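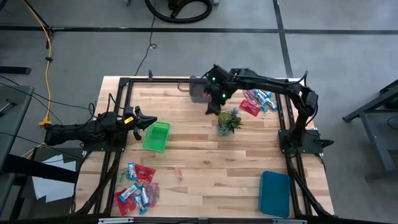
Snack sorters wanted – come and tidy a table with me

Posted November 14, 2020 by Anil Kurian
17 comments | 428 shares

Hello! I run the small packing side of Hulto, and I'm looking for people who like putting things where they belong. If you're the one at home who tips out the biscuit tin and puts it all back properly, I'd love to hear from you.

The job is simple to explain. You get a wooden table with wrapped snacks lying about in piles – red packets, blue-and-white bars, the odd little green one that always ends up at the side. There's a bright green basket with slotted sides, a see-through grey bin, and a small spiky succulent that lives in the middle and needs to stay upright. You sort the snacks into the basket or the bin from a short list, then we mess it all up and you have another go with a different list. Some lists go by colour, some by size, and a few are a bit daft (my fault, I write them).

We started in September with people from the Swai office downstairs, and they were lovely, but they've all got proper jobs to get back to. So now I'm asking everyone else!

What I'm after:

- You're 18 or over and can get to our unit in Clusau
- You're happy standing for a while (stools for the breaks)
- You can read a short list in English
- You don't mind doing much the same thing over and over
- You can tell red from green without trouble, as a lot of the lists go by colour

No experience needed, and I don't want a CV. Please do tell me if you've got a nut allergy, though – everything stays wrapped, but I'd still like to know before you come in.

Sessions last 2 hours and you can do up to 17 of them. You're paid for each one through Wetosora, who handle all our wages, and you'll get the rate in writing before you say yes. Tea and coffee are free. The snacks on the table are not for eating, I'm afraid – they've been handled by half the building – but there's a fresh box by the kettle.

Wear flat shoes, as the floor is concrete and gets chilly on the feet by the end. Long floppy sleeves are a pain over the basket, so roll them up or leave them at home.

To put your name down, send me a few lines through the contact form with the mornings or afternoons you can manage. Quote job 1589 so it lands in the right pile.

Comments (showing 3 of 17)

plumjam: Did this in September and really enjoyed it. I knocked the plant twice. Are returners allowed?

Anil Kurian: Yes please, come back! The plant forgives you.

Derry_K: Is there parking, or is it bus only?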